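Lenameo
Home
About us
Baskets and bags
Order forms
Contact

About us

Lenameo packs and unpacks fruit, and supplies the baskets and bags used to do it. The company was set up by Apolinar Olvera in a unit at Bredcombe and still works from the same building. Customers are greengrocers, school kitchens, office suppliers and a few wholesalers who send us mixed loads for sorting. We do not grow fruit and we do not sell it to the public.

What we do

Most fruit reaches a small shop or kitchen in one of two ways: in a carton of one kind, or in a carrier bag with several kinds together. Cartons are well understood. Mixed bags are our main work. A mixed bag has to be opened without tearing, emptied in a sensible order, and its contents laid out so that each piece can be looked at from above. The same steps are done in reverse when an order is made up.

The standard load is citrus, usually mandarins, with one or two kinds of larger fruit. Dragon fruit has been on the list since our second year. It is heavy for its skin, and the green-tipped scales catch on thin plastic and on other fruit. We therefore treat it as a separate handling class, whatever else is in the bag.
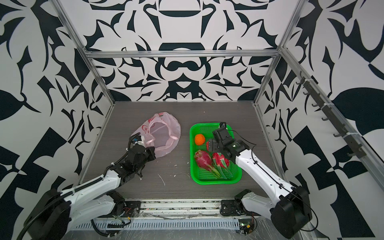 Handling classes

Class A covers small round fruit with a firm peel. Mandarins, limes and small oranges fall here. They may touch each other and may be placed at the edge of a basket.

Class B covers larger fruit with a smooth skin, such as apples and pears. They may touch fruit of the same class. Stalks face away from the neighbouring piece.

Class C covers fruit with scales, spines or leaves. Dragon fruit and pineapple are the usual cases. Class C pieces are laid on their sides, never stood on end, and nothing goes on top of them. Leaves are not trimmed unless the order form says so.

Soft fruit is outside the scheme. We return it to the sender or refer it to another packer.

Baskets

The working basket is a shallow rectangular plastic one with a raised rim and an open floor. It is sold under our Testa name and the stock colour is green. The floor openings let water and dust through, and a basket can be rinsed and stacked while it drains. Rounded corners are specified on all Testa baskets. We tried a square-cornered version in the first year and found peel and leaf ends collecting where the sides met, and it was dropped from the list.

Testa baskets are sold in packs of 50. The recommended load is a single layer. A deeper basket would hold more, but the lower fruit cannot be inspected without lifting the upper, and most of our customers want to see everything at once. Orders from returning customers have stayed with the shallow pattern.

Each basket is used for one load and then washed. Baskets with a cracked rim are withdrawn. We do not repair them.

Bags

Bags come to us from Cletico in cases of 2000. They are thin plastic carriers with looped handles, plain or printed, and we can also work with whatever printed bags a customer already has. A translucent bag is preferred for mixed loads. The packer can see roughly what lies where before the bag is opened, and a checker can confirm the heavier items without emptying it.

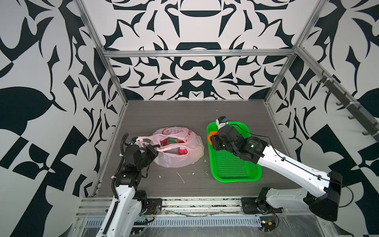 Reading time: 4 minutes

Opening and emptying

The bag stands to the left of the basket for right-handed work. It is held by a handle or by the edge of the opening, and the other side is left loose. Pulling both handles apart at once tightens the mouth and tends to split thin film at the base of the loops. Our written procedure asks for one held point and one free hand.

Small fruit goes to a corner of the basket or along a side. Class C fruit goes in the remaining area, side by side. If the bag holds more than the basket can take in one layer, a second basket is started - the first is not topped up.

When an order is being made up the sequence changes. Heavy fruit goes in first and settles the base of the bag, then the smaller pieces fill the gaps. The handles are left untied. A tied bag has to be cut or picked open at the other end, and customers asked us to stop.

Used bags are shaken out, flattened and collected by size. Torn ones go to film recycling.

Checks

Every batch of 300 baskets has a sample taken out for rim and floor inspection before it is released. Bags are checked by the case, at the handles and the bottom seam. Fruit is checked by eye for splits, pressure marks and mould. Results are written on the batch sheet and copied to the customer on request.

Batch sheets are kept until the following September.

The premises

The Bredcombe unit has 300 square metres of floor, divided between goods in, the packing benches, the wash area and dry storage. Deliveries are taken at the side door. Visitors are welcome by arrangement and should use the front entrance. Closed shoes are required past the office.

Terms of supply

Minimum order for baskets is one pack. Minimum order for bags is one case, plain or printed - mixed cases are not available. Sorting and packing work is quoted per load once we have seen a sample. Please tell us in advance if a load includes Class C fruit, as the rate is different.

Enquiries go to Apolinar Olvera through the contact form. Please give the kinds of fruit, the type of bag and the delivery address.

Page last revised 31 July 2022

Terms
Privacy
Delivery information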